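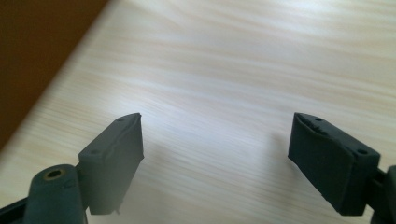

Lorton Wood Grain Textures

Tileable surface textures for use in rendering and print layout. Maintainer: Kelly Magalhães.

Contents
18 color maps, 16-bit PNG
2 index files (CSV, JSON)

File names follow species_cut_number. Roughness maps are not included. Color was balanced by hand in June, and darker species may need a gamma adjustment before printing.

License
Free for any use with credit. Report broken seams on the issue tracker.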